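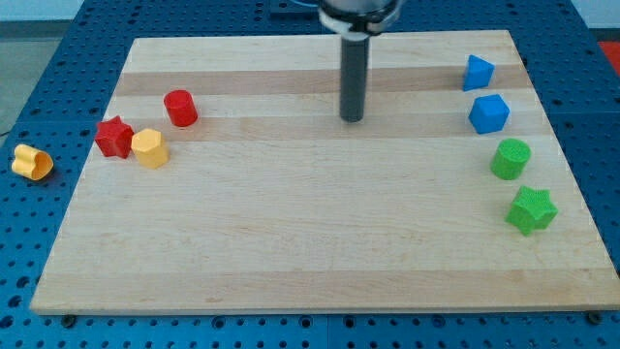
1/ Worktops, a thread. Long one, put the kettle on

2/ We've been in the Itmont flat since April and I have now spent more hours thinking about kitchen worktops than I spent thinking about buying the flat

3/ Old one was chipboard with a plastic top. Swollen up by the sink like a wet biscuit. Previous people had put a bread bin over the worst bit. Cheers for that

4/ Quotes. Stone was £2,650 fitted. Fitted!! For a kitchen you can cross in two steps. Man was very nice about it, had a little case of samples, left me one as a coaster

5/ Solid wood, glued strips, came in at £573 from a yard in Lorbridge, delivery on top. Same lengths. So wood it was

6/ Things I wish I'd known before ordering, in no order

7/ It moves. Wider in damp weather, narrower when the heating's on. You need a gap at the wall and you need slots in the brackets, not tight round holes. My uncle screwed his down solid in 1998 and it split like a log

8/ It wants to sit in the room a few days before you cut it. Flat, on battens, air underneath. Do NOT lean it on the radiator. Do not lean it on anything

9/ Which meant three lengths of worktop across the living room floor for most of a week and us climbing over them to get to the telly

10/ Oil both sides. BOTH. And the ends, the ends most of all, the end grain drinks it. If you only do the top it cups and you get a very shallow, very expensive tray

11/ I did thin coats with an old tshirt. Wipe on, wait, wipe off whats left. Overnight. Again. Hands smelled of it till Sunday

12/ Spread the oily rags out flat outside to dry, or put them in water. Don't ball them up in the bin, they can heat up by themselves and catch fire. Says so on the tin in tiny letters, should be in massive letters

13/ Sandpaper: I went 120, 180, then finished on 240. Someone in the shop told me to keep going finer. Tried it on an offcut and the oil just sat there on top looking shiny. 240 was plenty

14/ Several people asking oak or maple or beech. I'm no expert. Oak goes black round the taps if it stays wet, that's the iron in things. Paler woods show tea. Pick your stain

15/ The sink cutout. I made Selamawit Wako from downstairs come up and do it with her jigsaw as I couldn't face it. She drew round the template, looked at it, rubbed it out, drew it again. Took her all morning and it's dead straight

16/ She would only take a lasagne. It was a good lasagne but still

17/ Seal the cut edge round the sink before the sink goes in. More oil than seems sensible, then more. You never get back in there

18/ Silicone: masking tape either side, one long pass, wet finger, tape off while its still soft. I did the first side without tape. We don't discuss the first side

19/ Living with it. Crumbs show less than I expected. Hot pans mark it, use a trivet. Beetroot wiped off fine. Turmeric did not wipe off. Turmeric is still with us

20/ Marks mostly sand out though, that's what sold it to me. Small patch, light sand, bit of oil, blends in after a few days. Can't do that with the chipboard biscuit

21/ Re-oil when a splash of water stops beading up. For us that's looking like every couple of months near the sink, hardly ever at the far end

22/ The Kahsay book on looking after wood (library had it, Rurnesstead branch, ask at the desk) has a good bit on scratches. Skip the chapter on varnish unless you really like varnish

23/ Would I do it again. Yes but I'd order a length longer than I needed. We had one offcut and I've already used it for testing oil on, and now I want a chopping board and there's nothing left to make it from

24/ To the person asking about laminate that looks like wood: my mum has it, it's fine, she's never oiled anything in her life and she's happier than me

25/ Also yes you can prep food straight on it, no I don't, it's too new and I'd cry

26/ Tiles next. Haven't decided. Please don't send me tiles

27/ Ok you can send me some tiles. Nothing grey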